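4. Hanging the Mornlow blackout curtain

The packet says this takes 17 minutes. Allow 60, more if your walls are old plaster.

1. Hold the rail against the wall and mark both end holes. Check it with a proper spirit level - the plastic one in the box is not to be trusted.

2. Drill the holes and push in the plugs. The Flalley plugs supplied are for solid brick. On plasterboard, buy better ones.

3. Screw the rail up, but leave the last two turns until the curtain is on.

4. Slide the gliders in from the left. There should be 29. If you are short, space them out a little wider in the middle and keep the ends close.
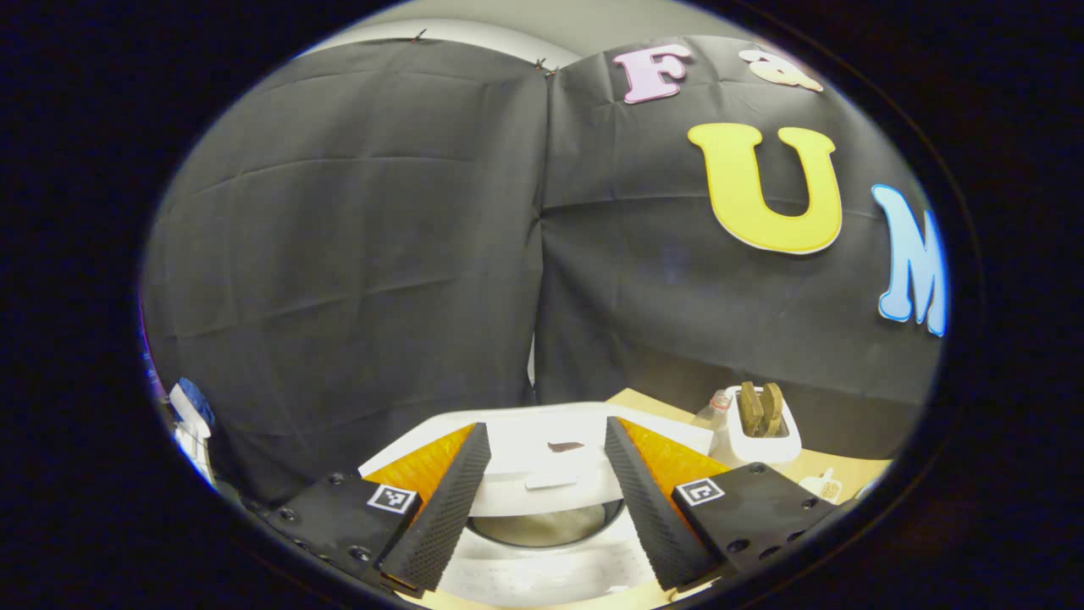

Fig. 6. Black fabric curtain behind a tabletop.

5. Tighten the screws and draw the curtain across. Wait until dark, put the lamp on and look from outside. "Total blackout" is the maker's phrase. Expect a thin line of light at the top unless you also fit the Skarninach cover strip, sold separately.

Note: the leaflet claims the fabric cuts street noise. Leidy Muñoz tried it in a front bedroom for this guide and could hear no difference.

CAUTION: Keep the curtain well away from heaters. The label says "heat safe" but gives no temperature, so treat it like any other cloth.

6. Do not wash before August's creases have dropped out. For washing, see section 5.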